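3.2 Picking the blocks

I should confess that I spent far more time shopping for blocks than I ever planned to. When Hiu-tung Ho and I started the Korngate study, we wanted objects that adults would sort by color without stopping to think about anything else, and I figured any toy bin would do. Well, no! Our first set had letters on the sides, and people kept trying to spell with them (I did it too). The second set was painted, and the glossy faces picked up every lamp in the room, so the same block looked like two different colors depending on where you sat.

Foam cubes fixed most of that. They're plain, they're quiet when they land, and the pastel shades are soft enough that no single one jumps out at you. We kept the sizes close and left the table bare, so that color was really the only thing left to talk about. Figure 1 shows light blue and pink, the pair we ended up using for all of the naming trials, with the white tabletop under them.

Figure 1. The light blue and pink foam cubes, the pink one on the white table and the blue one on or just above it. Note the bluish shadow by the blue cube and the faint gray one around the pink.

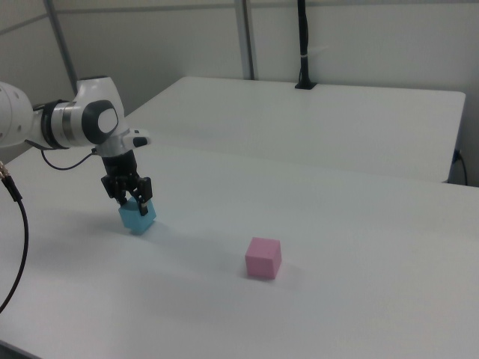

3.3 What people called them

We had 341 naming responses from 21 adults, and I read every one of them with a mug of tea and a highlighter. Pink was easy. Almost everybody just said "pink," and the few who didn't went for "rose" or "light pink," which we scored as the same answer. Blue was where things got fun. We heard "baby blue," "sky," "powder," and one very firm "gray," and Oleksandra Onyshchenko, who did the second round of scoring, argued with me over that last one for most of an afternoon in January. We left it in as its own category.

I think the white table has a lot to do with it. A pale blue thing on a white surface tints its own shadow, and several people told us they were looking at the shadow as much as at the cube. Keisha Quintanilla suggested running 15 of the adults again on a darker top, with 60 seconds between cubes. Those sessions (the Veder set) are covered in Section 4, along with the scoring sheet and the two responses we couldn't read.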